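Section 4: Gathering demonstrations
Course notes, February. Killian Hoarau

The folding policy is trained only on demonstrations recorded by hand with the gripper tool. The current Ulthorpe set holds 348 of them. A demonstration is one continuous recording, started with the fingers open and stopped after release.
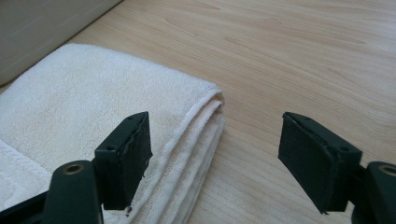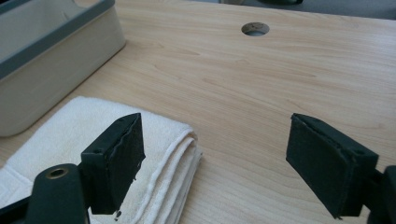
Gripper open, folded white towel at left.

Page last changed: February, 16:40

Vary the starting position of the cloth between recordings. Do not vary the task. Each student records 40 demonstrations in blocks of 4, then labels the block before starting another. Discard any recording in which a hand enters the view.

Pad wear changes the grip and must be entered in the log. Replacement pads are kept by Lurdes Morais.

Reading for the next section: Dirnska notes, chapter 3.

Questions on this section: Killian Hoarau, Ulthorpe course office | Back to top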